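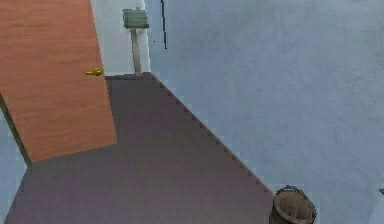
Chapter 7: Sound Transmission Between Rooms

7.1 Scope

Sound passes between adjoining rooms by two routes: directly through the separating element, and indirectly through flanking paths such as floors, ceilings and service penetrations. This chapter treats the direct route. Flanking is deferred to Chapter 8.

A door is commonly the weakest part of a partition. Its surface mass is low, and its perimeter is seldom fully sealed -- a small gap at the threshold can govern the result for the whole wall.

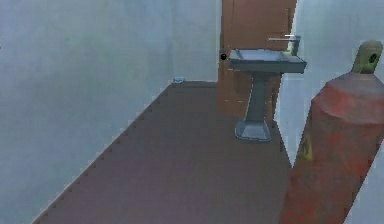

Figure 7.1 Room with a door in the far wall.

The Prillari worked problems assume a partition rated at 30 dB, excluding the door. Students should recalculate the composite value for each door area given.
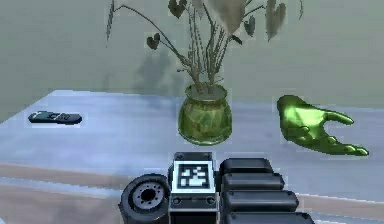

Furnishings alter the reverberant level in the receiving room, and measured level differences are therefore normalized to a reference absorption before comparison. The procedure is set out in 7.3.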